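Nellport Home Show: a morning among other people's bedrooms
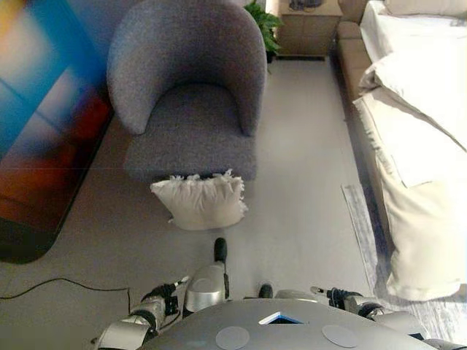 Grey tub chair, with a cushion on the floor, in one of the bedroom displays.

The Nellport Home Show runs in May, in the exhibition hall out past the ferry terminal, and I've managed to avoid it for most of my adult life. This year we have a spare room to furnish. It currently holds an exercise bike, a clothes airer and a box marked MISC that has survived two moves without being opened. My sister-in-law is coming to stay in winter and has asked, politely, whether there will be a bed.

So I caught the 8:40 bus and was at the doors before ten, along with what seemed to be everyone in the region who owns a tape measure. Entry was free if you had printed the voucher and twelve dollars if you hadn't. I had printed the voucher and left it on the printer.

The hall is split down the middle. On the left you have kitchens, bathrooms and men who would like to talk to you about gutters. On the right are the furnished rooms, which is what most people come for. There's also an outdoor section behind the loading doors, where Prosport had set up home gyms and a table tennis table. The table tennis table was the most popular thing at the show. I don't think they sold any, as the children never got off it long enough for an adult to see the price.

I did the bedrooms first, on the theory that I'd have less patience later.

The room I spent longest in was the one with the grey tub chair. I have a weakness for tub chairs. They look as though they've already made up their mind about you. This one has a rounded back that comes forward into two fat arms, and the fabric is a flecked grey that I suspect would be very forgiving of toast. The seat is set low. I'm not a tall person and I still had to plan my exit, which I carried out in two stages while a couple from Hornstead pretended to read the floor sample brochure.

In front of the chair was a white cushion with a shaggy fringe on it, leaning against the base. I've thought about that cushion more than I should. At home a cushion on the floor means somebody has been watching television. At a home show you can't be sure, and you don't like to pick it up in case it's design. I stepped around it. So did everybody else, and by the time I came back past at noon it had its own right of way.

Behind the chair is a leafy green plant, then a light wooden nightstand with a plain front, then a beige sofa pushed right up against the bed. I had never considered a sofa against a bed. My first thought was that somebody had run out of room, and my second was that I'd quite like one. You could get out of bed and be on the sofa without troubling the floor at all, which on a July morning in our house would be worth paying for.

The bed was done in white and cream, with a thick folded duvet and a cream skirt hanging nearly to the floor. I know bed skirts are out of fashion. My view is that whoever decided this had nothing to keep under the bed. We have two suitcases, a fan and most of a tent. The skirt had a sort of flap or pocket on the side, and I'm still wondering what you're supposed to put in it. Slippers? Correspondence?

There was also a grey rug with a marbled pattern, tucked partly in beneath the bedding. It's the sort of rug you could lose a grey cat on. Ours is ginger, so that's one worry gone.

A card by the entrance to the display gave the price for the complete room as $3,480, delivery extra. Delivery to our side of the river was going to be another 400 dollars, at which point I asked whether I could have just the chair. I could, but it would be 48 days. Not seven weeks, the young woman at the desk was firm about that. Forty-eight days. I admire precision and I wrote it down.

From there things went downhill a bit. The next two rooms were both for teenagers and both black. The one after was called the Dow, and I never found out why. It had a bunk arrangement with a desk below, and a ladder I wouldn't send a possum up. Then a nursery, very pretty, where everything was the colour of porridge.

Lunch was a sausage roll from the van by the east doors. It was good, and I mention it because the indoor café had a queue past the spa pools and was charging restaurant prices for a wrap. The organizers claimed nearly 400 exhibitors on the program, and I'd say a fair few of them were in that queue.

I did try the kitchens after lunch. I opened and closed a great many soft-close drawers. It's a pleasant feeling, but after the first dozen you're really just a person opening drawers in a shed.

A few practical notes if you're going next year:

The bus stops right outside and the car park doesn't. By eleven they were sending cars to the overflow paddock.

Take your room measurements. Every desk asked for mine and I kept holding my hands apart.

Wear shoes that slip off, as some of the displays want you in socks. The grey chair room didn't mind.

The toilets on the kitchen side are the ones without a line.

I left with four brochures, a free tape measure (too late) and a paint chart. We haven't ordered the chair yet. I did measure the spare room that evening, and it will fit if the exercise bike goes, and there's some disagreement in the household over whether anybody uses the exercise bike. I say the clothes airer was bought for that job and should be allowed to do it.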